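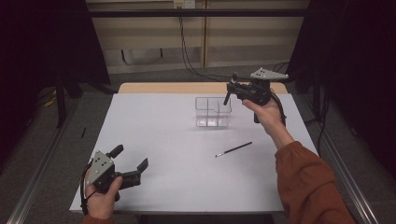

Home Forum Help Log in

Transparent items in two-handed demonstrations
Posted by Halyna Zakharchenko, Samville

Our group is recording demonstrations with a pair of hand-held grippers for a policy that places a paintbrush in a clear divided container. We hold 1,221 episodes, of which 1,130 passed review. The trained policy frequently closes on the container wall. Should the white paper on the table be replaced with a coloured sheet, or should we collect further episodes as they are?

Kwaku Kwofie
I would recommend varying the surface colour across sessions and retaining the white paper in a portion of them. A single new colour would merely become the next thing the model relies upon. Please also vary the starting angle of the brush and record the operator for each episode – our centre found that grasp habits differed considerably between 2 operators.

Jhair Espinoza
Use an opaque container.

Ihor Pasichnyk
An opaque container would alter the task. Before collecting more, I would review the rejected episodes, as ours in April were mostly timing faults between the left and right grippers.

Contact the moderators | © Liem Community Help | Back to top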